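Workshop notebook, 1 July 2019

Back on the surround speakers. I'd left off in February with the left one humming and the right one fine, and a note to myself that said "swap cables, then think." So I swapped the cables. The hum stayed on the left side, so that's the speaker or the wall it hangs on, and I'm glad I got that out of the way before I started taking things apart.

For anyone picking this up after me, the speakers are the pair of Volach bookshelf ones we were given with the old receiver. The receiver itself is the Jardine. It's heavy, it runs warm, and the remote has a volume button you have to lean on, but it does everything we need and I'm not replacing it to fix a hum.

First job today was the wall bracket. I'd screwed the left speaker up tight against the plaster, right over the spot where the mains cable comes down to the double socket. The speaker wire ran next to that cable for the whole drop. I pulled it out, brought it along the top of the baseboard instead and crossed the mains at a right angle, just once, down by the door. Switched on. Hum a lot lower! You have to put your ear to the cone to hear it now. I think the last bit is the receiver and I'm going to leave it alone.

Second job was where the things should actually sit. I'd put them behind the couch, up high, because that's what the leaflet shows. The leaflet is drawn for somebody with a much deeper room. Our couch is 40 inches off the back wall and the speakers were firing more or less straight down onto the top of my head. Rain sounded great. Everything else sounded like it was happening in the attic.

So I moved them to the sides, level with the couch and a bit above ear height when you're sitting down. I didn't drill anything yet – just stood them on the two tall stools and ran the same scene over and over (the train station one, with the announcements). Much better. The announcements used to jump out at you and now they sort of hang in the room. Tried them a foot farther forward too, and that was worse, the front and the sides ran together and I lost the feeling of anything being behind me.

Aitana Requena came by while I was doing this and sat in the end seat, which I never do. She said the right speaker was all she could hear. She was right, of course, it was practically touching her shoulder. We turned both of them so they point at the opposite wall a little instead of at the middle of the couch, and dropped the surround level by 2 dB. The end seat is fine now and the middle seat only lost a touch of sharpness. I can live with that.

Levels, as they stand tonight: fronts at zero, center up one, surrounds down 2, sub at 13 on its own dial (that dial has no units and I've given up wondering what it means). Crossover left where it was. I ran the receiver's auto setup once to compare and it wanted the surrounds much louder, so I put my own numbers back in. Worth knowing that auto setup wipes the lot without asking, so write yours down first.

Wire: the Didero spool is almost finished. There's enough for the left side once the stools go and the brackets come back, but the right side has to go around the fireplace and I don't want a join in it. Need to buy more. Same thickness please, it fits the clips we've got.

One odd thing. With the volume up, the preset called Fitness comes on by itself if you switch inputs from the TV to the disc player. It pushes the bass way up and turns the surrounds into copies of the fronts, so for ten minutes I thought I'd wired something backward. If it sounds thumpy and flat, check the preset before you touch a cable.

Still to do: drill for the side brackets, fill the old holes in the back wall, label both ends of every wire (I say this every time), and listen to something quiet with a lot of talking in it. I've only tested with noisy stuff so far.

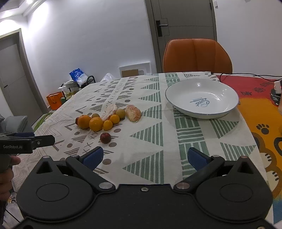
Do the surround speakers have to be the same make as the front ones?

It's nice if they are, but it matters much less than getting them in the right spot. Ours don't match the fronts, and once the levels were set by ear I stopped noticing.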